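Test the Gripper on the Worst Job You Have

Most gripper comparisons I read are done with blocks. Somebody sets out a row of clean cubes, the arm picks them up, and a chart says which jaw is better. I have made charts like that myself. I no longer think they tell a buyer much, and I would like to see the people who sell grippers stop leading with them.

At Clerkmont we take apart old office computers for parts. For most of the winter we have been trying out 2 grippers on the same arm: the Sendex, a parallel jaw with hard fingertips, and the Bramwell, which has soft pads and a wider opening. On blocks they came out even. Leif Vigfúsdóttir ran that test in January and told me there was nothing in it, so we could go by price.

Then we put a desktop tower on the table.
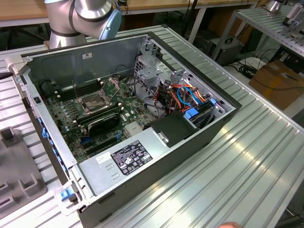
Photo: Ottilie Lehner / Clerkmont

A used computer is a fair test because it was laid out for human fingers. The cables lie where they like. The drive cage has punched edges that catch a soft pad. A plastic tab may need a push one way and a pull another, and the arm has to fit its own wrist between the case wall and the power supply while it does this. The socket lever is thin, and it stands close to parts you don't want to bend.

The Bramwell was the better tool for the cables. It could close on a connector that was slightly turned and the pads would give enough to make up for it. The Sendex wanted everything square. If the connector sat at an angle, the fingers marked the plastic or slid off. For the lever and the small latches it was the other way around. Soft pads are thick, and thick fingers don't get behind a thin piece of metal. Out of 8 tries at a memory clip, the Bramwell managed 3. I would never have learned that from a block.

Elsie Rowbotham, who writes our controller settings, thinks I am being hard on the block tests. Her point is that they repeat well. You can run one in the morning and again after lunch and the numbers will match, and when they don't match you know something in the setup has changed. I agree with her on that. A block test is a good way to find out if your arm is healthy. It is a poor way to choose what goes on the end of it.
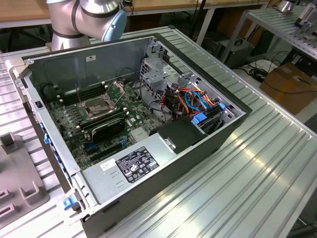 Should a small shop buy two grippers and a tool changer?

Only after working out how often the job really switches between them. A changer adds weight and length at the wrist, and inside a computer case you pay for both. We would sooner do all the cable work on a batch of machines, swap by hand, and then do all the latches.

Marek Dvořáček at Drurnisine has told me his customers ask for one number they can compare. I understand why they want it. A purchase form has one box. But a single number hides the thing we spent the winter finding out, that each gripper was good at a different half of the job. I would give up the number for a plain list of what the maker tried and where it failed.

If a seller won't give you that list, ask to send them a part. Send the one your own people complain about, with its labels, clips and wires left on. Wendy Gosling did this with the last supplier we looked at, and their answer was a polite note asking for a simpler part. We didn't place the order.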